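About Saltamport

You have probably read that robots will soon repair any machine you put in front of them. We doubt it, and we run a company that records the examples such robots learn from.

Saltamport was started by Said Salem after 10 years of fixing office computers. He had seen plenty of polished demos and very few failed attempts. Our first project, Drundurine, has 3000 recorded runs of small jobs inside computer cases. We keep the bad ones and label them as bad.

Most of our work happens close up. The gripper has to get in among memory slots, capacitors and the bracket over the processor, and a person decides afterward whether the run is worth anything.

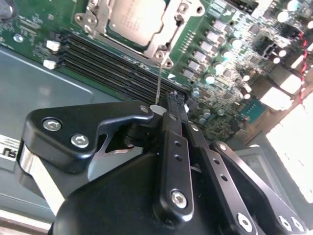

What we don't promise

A larger pile of examples does not make a smarter robot – we have thrown out 112 runs from a single month because they taught the same bad habit. Every run is checked by 2 people. If they disagree, it stays out until a third has looked.

We also don't publish success rates from our own bench. Customers such as Proveo test on their own machines, and we would like to hear the results even when they are poor.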